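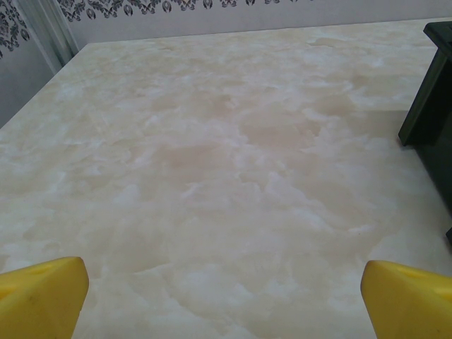 Home | Rooms | Opinion | Letters

May
By Pierina Leone

I want to defend the table with a marble pattern. My friend Graziella, who has good taste, says a pattern like this is a small lie, and that a table should be plain and let the food be the colour. I have eaten at her plain white table for many years and I respect it, but I do not agree.

A plain white top shows each crumb. A very dark one shows the dust already at noon. Cream and beige, when the colours mix softly like clouds, forgive a little. You can sit down in the evening without first taking the cloth in your hand.

It is said that such a top hides dirt, and so makes people lazy. Maybe it is true for some. I wipe mine every morning, and with the flat of my palm I find what the eye has missed.

My sister Noemi paid much more for real stone. She now puts a mat under every glass, and her guests are afraid of the lemon. I would not change with her. A table is for elbows, too.

Contact | Copyright Pierina Leone | Back to top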